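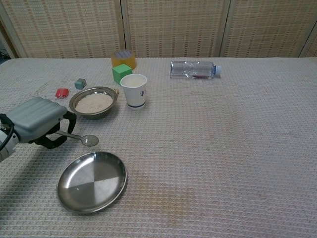 The Brola gripper holding a metal spoon over a steel plate, with a bowl of uncooked rice behind.

Review: the Brola two-finger gripper and Flastus software kit

The Brola is sold by Ahuja as an end-of-arm kit for small robot arms already in service. The box holds the gripper, a mounting plate, a cable, two sets of fingers and a licence for Flastus, the software that records and replays hand-guided movements. The price is 3,076 euros before tax. The arm is not included, and neither is the computer.

Our copy went to the Mellerstead workshop, where Trygve Aasen and Yesenia Yupanqui fitted it and ran the tests. Members had asked mainly about ordinary household objects, so we left out the usual metal test pieces and worked with tableware.

Fitting

The mounting plate matched our flange without an adapter. Four bolts hold it, and the supplied key is long enough to reach all of them with the housing in place. The cable is less well thought out. It leaves the housing at the side and needs a generous loop if the wrist is to turn through its full range. Trygve first tied it close to the arm and found that it pulled tight at one end of the travel. The manual shows the correct routing on page 138, well after the chapter on first movements. It should come before it.

Flastus found the gripper at the second attempt. The first failed on an old firmware version, which the software reported clearly and offered to replace. The update took a few minutes and kept our settings.

Holding a spoon

A spoon is an awkward thing for a two-finger gripper. The handle is flat and narrow, and the weight sits at the far end. With the standard fingers, closing force at the default value, an empty spoon stayed where it was put. Loaded with rice it turned slowly in the grip during sideways moves. Raising the force by two steps cured most of this. Changing to the softer fingers cured the rest, though they wear faster and Ahuja sells them only in pairs.

The opening width reported by the software was steady throughout. Yesenia used it as a simple check for a missed grasp: if the fingers close past the thickness of the handle, the routine stops and waits. It takes one line to set up and we would leave it on for any job of this kind.

Scooping and pouring

The main test was to move uncooked rice from a bowl to a plate with a spoon. Movements were taught by hand, then replayed. Flastus stores the path and the gripper state together, so there is no separate timing to adjust. Teaching one full cycle takes less time than reading the chapter about it.

Replay was accurate enough for the spoon to enter the bowl at the taught point each time. The amount of rice picked up varied a good deal as the level in the bowl dropped. This is a limit of plain replay and the makers say so in the manual. There is an option to lower the path slightly after each cycle, which helps, but the step is fixed and has to be found by trial. Gerasimos Antoniadis, who tried the kit later with dried lentils, reported the same.

Polished metal caused no trouble, as the kit has no camera of its own. Users who want one must add it and write the link themselves. The programming interface is documented for this purpose – thinly, with two worked samples.

Noise and heat

The gripper makes a short click on closing and is otherwise quiet. After a long session the housing was warm to the touch but could be held without discomfort.

Support

We sent one question, about resetting the zero position after a stall. Rocío Alvarado at Ahuja replied the next working day with a correct answer and a corrected page for the manual.

Verdict

The mechanical side is sound and the price is fair for what is in the box. The software is good at recording and replaying, and limited beyond that. Anyone planning to work with loose materials should allow for extra programming. We would like a better cable exit and a manual in a more sensible order.

The kit can be borrowed by members for up to two weeks. Requests go to Ataberk Karaca at the workshop desk and should reach him by 4th July. Borrowers need their own arm with a standard flange, and must return both sets of fingers.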